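三月 工作笔记：评级打分脚本重跑

先记一下今天要干什么，省得晚上翻回来看不懂。上周那版“盈利质量”打分我自己越看越不对劲，排名前二十里混进来好几家一看就很虚的公司，所以今天把整个流程从原始财报字段开始重跑一遍。样本还是那200家，没换。想换，但是换了就没法跟去年的结果比了，忍住。

早上九点多开始拉数据。Indix那个接口又改了字段名，“经营现金流净额”变成了带后缀的两个字段，一个是原始披露，一个是重述后的。脚本默认抓第一个，所以之前有一批公司用的是没重述的旧数！这个坑我去年大概踩过一次，当时在代码里写了句注释“记得检查”，然后当然没检查。这次直接改成优先取重述值，取不到再回落到原始值，并且在输出里多加一列标记来源。以后谁用这份表，先看那一列。

重述的影响比我想的大。有重述记录的公司里，大部分改动很小，改个零头，排名纹丝不动。可是有几家一改就掉了几十位，掉得最惨的是Prosser，原来排在第18，重跑以后直接到了中段。我去翻了它的附注，是把一笔应收款保理从经营活动挪到了筹资活动。挪得对，早该这么挪。问题是我们旧版打分把这笔钱当成了实打实的经营回款，给了它很高的现金转换分。唉，这种事情光看比率是看不出来的，附注还是要读。

顺手把现金转换率的算法也改了。旧版是经营现金流除以净利润，单年。单年太吵了，碰上一次大额减值，分母变得很小，比率就飞到天上去。现在改成三年合计除以三年合计，碰到合计净利润为负的，单独归一档，不参与排序。我知道有人会说这样反应慢，是慢，可我们这份评级本来就是季度更新，要那么快干嘛呢。

改完之后分布好看多了，右边那条长尾巴基本没了。

接下来是应计项那一块，这块我最纠结。理论上应计占比高的公司，后面盈利回落的概率大一些，教科书上都这么写。但我们样本里有不少是做长周期工程的，合同资产一挂就是两三年，应计天然就高，跟做快消的放一起比，吃亏吃大了。旧版是全样本排百分位，我早就看不惯了。今天改成行业内排，再把行业内百分位映射回总分。

行业分类用的还是Gendness的那套二级分类。嫌它粗，但三级又太细，有的三级行业下面只有两家公司，两家公司排百分位，一个满分一个零分，笑死人。试过自己合并，合了一个小时，越合越主观，放弃，退回二级。

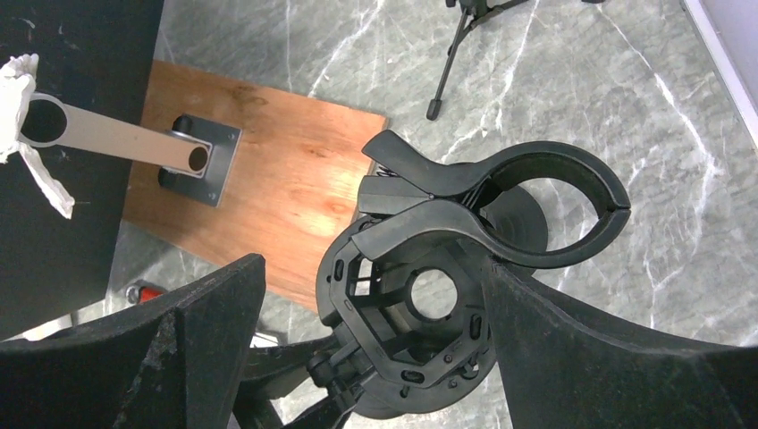 退回二级之后还有个小麻烦：Hiso这家公司去年拆了业务，主营从零部件变成了以租赁为主，分类却还挂在老地方。它的折旧占收入的比例在原行业里高得离谱，应计分自然就很怪。我手工给它改到租赁那一类，改完分数就正常了。手工改的东西一律写进覆盖表，不许直接改主表，这条规矩是给我自己定的，因为上回就是我直接改的主表，后来对数对了半天。

午饭后跑了第一遍全流程，167家拿到了完整分数，剩下的要么缺年份要么合计净利润为负。这个覆盖率我能接受。以前的版本号称全覆盖，其实是把缺失值填成了中位数，填出来的分数能信吗？反正我不信。这次缺就是缺，表里空着，备注里写明缺哪一年。做汇报的同事可能会不高兴，空格子放在幻灯片上不好看，到时候再说吧。

下午主要在看排名变动。我的习惯是先不看前十名，先看变动最大的那一批，一家一家问为什么。变动大致有这么几种来路：现金流口径换了重述值的，三年合计把单年噪声抹平的，还有行业内排序之后翻身的工程类公司。每一种我都抽了几家回去对附注，大部分能讲通。

讲不通的有一家，做包装材料的，名字先不写了，分数升了很多，可我怎么看它的存货都在往上堆，存货周转一年比一年慢。查了半天，是存货质量那一项的权重在配置文件里写成了零！不知道什么时候改的，看提交记录是我自己，备注写的是“临时”。好一个临时。权重恢复之后它就老老实实掉回去了，同时也影响了一大片别的公司，所以第一遍的结果作废，重跑。

趁重跑的时候想了想权重这件事。现在五个大项，现金转换、应计、存货和应收、毛利稳定性、一次性项目占比，权重是拍脑袋拍出来的，当年拍的时候理由写得头头是道，现在回头看也就那样。我拿历史数据试了一下等权重，跟现有权重排出来的名次高度一致，前面几十名几乎没差别。那我们维护这么一套复杂的权重图什么呢？先记着，下个季度提出来讨论，倾向于直接改等权，至少跟别人解释的时候不用脸红。

毛利稳定性那项也有话要说。现在用的是五年毛利率标准差，越小分越高。可是有些公司毛利率稳定地往下走，每年掉一点点，标准差不大，分还挺高，这不合理嘛。应该先去掉趋势，再单独给趋势一个扣分。写了个草稿函数，在几家公司上试了，效果是对的，但没来得及写测试，先放在分支里，没合。

还有一次性项目。这个真的没办法完全自动化，每家公司对“一次性”的理解都不一样，有的公司重组费用连着五年都有，年年都说是一次性。我的土办法是：同名或者近似科目三年内出现两次以上，就不再算一次性，加回经常性损益。近似怎么判断，目前靠一张关键词对照表，里面已经攒了249条，今天又加了几条跟诉讼和解有关的说法。这张表丑是丑，管用。

快五点的时候第二遍跑完。前十名里进了两家新面孔，都是没什么故事可讲的公司，收入增长平平，分红也平平，现金流倒是年年对得上利润。说实话看到这种公司排上来我反而放心。市场最近反弹得这么猛，大家都在聊哪家弹性大，我们这份表跟弹性一点关系都没有，排得高不代表便宜，更不代表马上会涨。这句话要写进表头，用粗体，上次就有人拿着排名当买入清单来问我，解释了好久。

估值那边今天完全没碰。有人建议把市盈率也揉进总分，弄一个综合排名，我还是反对。质量是质量，价格是价格，揉在一起以后你根本不知道一家公司排名上升是因为账变干净了还是因为股价跌了。要看可以，做成两维的散点，横轴质量纵轴估值，各看各的。散点图的脚本以前写过，找出来改改就能用，坐标轴标签的字太小，记得调大。

对了，对比去年评级的时候发现一个以前没注意的现象，先随手记下：去年质量分掉得最多的那批公司，今年调降盈利预期的好像偏多。样本太小，时间也只有一年，不敢下结论，也别拿去给人讲。想认真做的话要把历史往前推，至少要盖住一次完整的下行期，而Indix早年的重述标记不全，得另找来源补。工作量不小，看下季度有没有空。

待办，写给明天的自己：

覆盖表里Hiso那条补上改动理由和出处。
Prosser附注里保理的金额再核一遍，我是从扫描件里抄的，怕抄错一位。
配置文件加个检查，任何一项权重为零就直接报错停掉。
去趋势的毛利函数写测试，写完再合。
表头加说明：排名不是买卖建议。
缺失公司的名单单独导一页，发给要做汇报的同事，让他们提前有个心理准备。
等权和现有权重的对比表存一份到共享盘，文件名写清楚，别再叫“新版最终2”。

第二遍的结果已经存档，旧结果没删，放在同一个目录下的old里面。要对比的直接去拿，字段顺序跟旧版不一样，多了来源标记那一列，用列名读，别用列号读。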